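# Simulated arm grips too high on bowls – mass or friction?

**tidewrack_9**

Evening all. I'm still on the home arm, the two-finger one I'm calling Obi, which lives on a shelf in the shared workshop at Clerkby. I can only get bench time there on a Saturday, so I've been doing the rest in simulation on my laptop and trying to get table clearing going before I let it near real crockery.

The camera is mounted on the wrist, looking down past the fingers. My script picks a grasp point on the bowl, drives in and closes. Mugs are fine. Bowls are a pain – the fingers go in, close on nothing useful, and the bowl skates off across the table. I've tried more friction on the pads and a heavier bowl and I'm no further on.
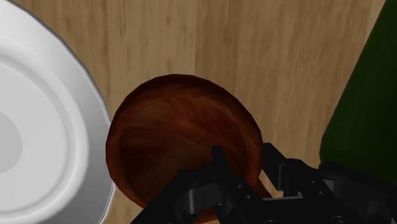 My grasp point comes from the middle of whatever the bowl detector outlines, then I shift it towards the near rim by a fixed amount. I wrote that bit in April and haven't touched it, so it's the obvious suspect. Both fingertips are over the inside of the bowl, just past the near rim, and the fingers hide a good part of its lower half from the camera. So is the detector losing that half and dragging my middle point away from me? Or am I daft and it's the friction after all?

**kettle_and_cog**

Detector, I'd put money on it. If the gripper covers the near side, the middle of what's left is further away than the real middle. Fix the target before you move in and don't update it on the last stretch.

**mossgreen**

Not convinced. You want one finger inside the rim and one outside, pinching the wall. If both tips are inside, it doesn't matter how good your middle point is. Turn the wrist 90 degrees and try again.

**kettle_and_cog**

He still needs to know where the rim is before he can pinch it though!

**mossgreen**

Fair, but he's got a round bowl. Fit a circle to the far edge, which the camera can see perfectly well, and you get the near rim for free.

**brightonbelt**

Also, that plate is almost touching the bowl. Swing the wrist round and your outside finger could land on the plate, depending which side you pinch. I'd go for the far side of the rim, there's bare table up there.

**tidewrack_9**

Ooh, hadn't thought about the plate. Ran 14 tries tonight with the target frozen and the wrist left as it was, and 4 of them lifted. Better than I had, but mossgreen may have a point. Circle fit next, then the far rim.

**mossgreen**

Put your friction back to normal first or you won't know what fixed it.

**tidewrack_9**

Yes, yes. Doing it now.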